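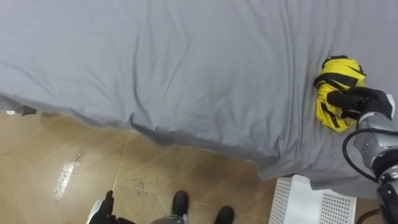
*Yellow and black umbrella on the gray sheet, bedroom at Jirkotska.*

July 20, 2019. Typing this up on the bus back from Narska, so excuse the state of it.

Open day at the Jirkotska house. Doors at ten, got there 10:20, wrong stop. It's the old guesthouse on the hill road, now used for housekeeping classes, mostly people heading for hotel work. They open it to the public in July and again in January. Entry free, coffee not.

Signed in with Tuulikki Hämäläinen, who runs the place and was also parking cars. Got a paper map. Map was wrong, the laundry is in the back and not next to the kitchen. Found it in the end by smell (starch).

## Laundry

Too hot to stay long. Gerardo Tolentino showed how they fold pillowcases in thirds so the open end hides. Good trick, stealing it. He had us try. Mine came out like a parcel somebody sat on. They pulled 800 pieces through in the last class, towels mostly, and he had the log sheet taped to the door to prove it. Steam press by Weson, older than me, leaks at one corner. He puts a bucket under it and carries on.

## Bedroom

Best part of the visit and I nearly skipped it. Big bed, gray sheets, beige-brown tile floor. The session is called "left behind" and it's about what guests leave on beds and how you deal with it. Keys, chargers, books, and a lot of umbrellas. A LOT of umbrellas. Inna Pylypenko teaches it. Talks fast, I got maybe half.

What I wrote down:

- don't make the bed around the thing. Move it, make the bed, then log it
- feel an umbrella before you put it anywhere, damp goes in the bathroom to dry open
- shake it out over tile or the tub, never near the bedding
- strap done up before it goes in the lost and found bin or it opens in there and everything tangles
- tag on the handle, not the strap, tags on straps come off

The umbrella on the bed was yellow and black, you could find it from across a parking lot. Inna says the bright ones get claimed and the plain black ones sit for months. Number 2507 in the book is a plain black one. Been there since January.

Then the folding. I have been doing this wrong my entire life. I just twist and hope. Her way: hold it tip down, let the panels hang, pull each one out flat by its edge, lay them all the same direction, and only then wrap. Strap last. Snug but not strangled, she says if you crank it the creases set in and the fabric goes at the creases first. A bunchy one isn't a crime as long as it's dry and teh strap holds.
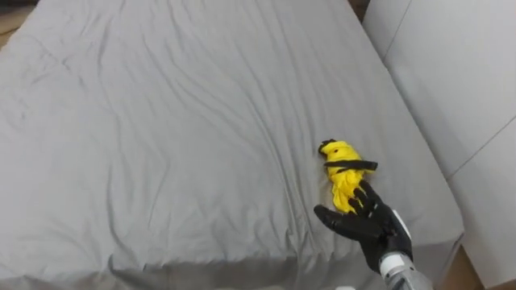 *Folded umbrella with its black strap, on the fitted sheet.*

Asked about the sheet too. Gray because it hides less than you'd think! Lint shows, hair shows, so students learn to check. White shows stains and gray shows fluff, was how she put it. Fitted sheet corners: do the far top one first, then the near bottom, then the other two. Diagonal. Pulls most of the wrinkles out on its own. Rest you smooth with the flat of the hand from the middle out. No ironing on the bed, she was pretty fierce about that.

Somebody's kid asked if you get to keep umbrellas no one comes for. No. They go to Dagdag, the repair stall down by the market, and get fixed up or stripped for parts.

## Dagdag table

Dagdag had a table in the hallway so I stopped. Bienvenido Castillo, with a tray of loose ribs and tips and a coffee can of straps. Replaced the runner on mine while I waited. Paid 27 for that plus a new strap, and it clicks now. He says most of what comes in has one bent rib and nothing else wrong with it. Should of brought the other one from home.

## Kitchen / lunch

Soup and rye bread. Soup good, ran out. Sat with Erzsébet Takács, who did the course two years back and works at a hotel by the lake now. Her floor has 32 rooms. She says the folding is the easy bit and the logging is what people skip, then a guest calls and it's chaos.

## If you go

Take the 4 bus and stay on till the top. Wear flat shoes, stairs are steep. Do the bedroom session first, it fills up. Cash only at Dagdag. Next open day is January, date will be on the board outside. My stop, gotta go.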